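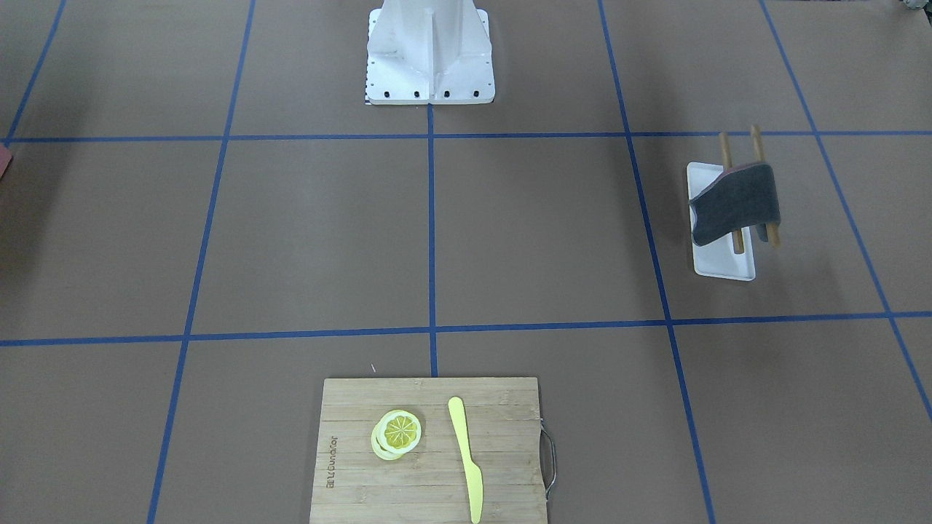 **Where should the cutting board go when I lay out the table?**

Front of the table, near the middle, long side facing you. Tape the paper down first, board last.

## 3. Covering and marking the prep table

Section 2 covers washing the table. Do that first, let it dry all the way. Tape won't hold on a damp top.

You need:

- brown paper, matte side up (Visov roll, order code 302)
- blue painter's tape
- bamboo cutting board
- knife, the yellow one
- white tray, dark gray cloth, two sticks
- lemons
- scissors, pencil, yardstick

### 3.1 Paper

1. Unroll from the back edge toward you. Go slow.
2. Smooth with the flat of your hand, middle first, then out. Small creases are fine. Ridges are not, a board will rock on them.
3. Fold the extra under the table edge and tape it from below.
4. Wait a few minutes and smooth again. Paper relaxes a little.

**Note:** don't join two short pieces with a seam down the middle. Crumbs and juice get in.

### 3.2 Tape lines

1. Mark the first crosswise line with pencil, toward the back. Lay tape in one pull, all the way across.
2. Second crosswise line farther forward. Leave room in front of it for the board.
3. Middle line next, back to front. Stop short of the board, tape under a board gets chewed up by the knife.
4. Side lines last, left and then right.
5. Press everything down with a thumb or the back of a spoon. Ends especially.

A line that runs a touch crooked can stay. Cells are for keeping things apart, nobody is measuring them. If it's bad, lift it slowly and low to the table. Pull straight up and teh paper comes with it.

**Caution:** no scissors or blades on the paper. Cut tape in the air or tear it.

### 3.3 Board and lemons

1. Set the board down flat. Push each corner, should not move.
2. Cut the lemon on the board only. Slices stay on the board until needed.
3. Knife rests on the board when you're not using it. Edge away from you. Never on the paper, never hanging off the table.
4. Juice on the paper: blot, don't rub. Big spill, replace the sheet (back to 3.1).

**Caution:** bamboo does not like soaking. Wipe, rinse quick, stand on its side to dry. No dishwasher.

### 3.4 Tray and cloth

1. Tray goes on the right.
2. Stand the two sticks upright, then drape the cloth over both. Let it hang loose, don't stretch it tight.
3. Cloth slides off? Pull more of it to the far side and try again.
4. Fresh cloth whenever it's been used for wiping. Dirty ones in the bin by the Jarndale sink.

### 3.5 Before you leave the table

- Tape ends down
- Knife on the board
- Cloth on the sticks
- Peels and seeds in the compost, not the trash

Low on paper or tape, tell Benedita Veloso or leave a note on the Cinness shelf. Tape is kept on the second shelf down, paper stands upright behind the door. Lemons are in the small fridge, write the date on the bag when you open it

Next: section 4, Clearing and storing.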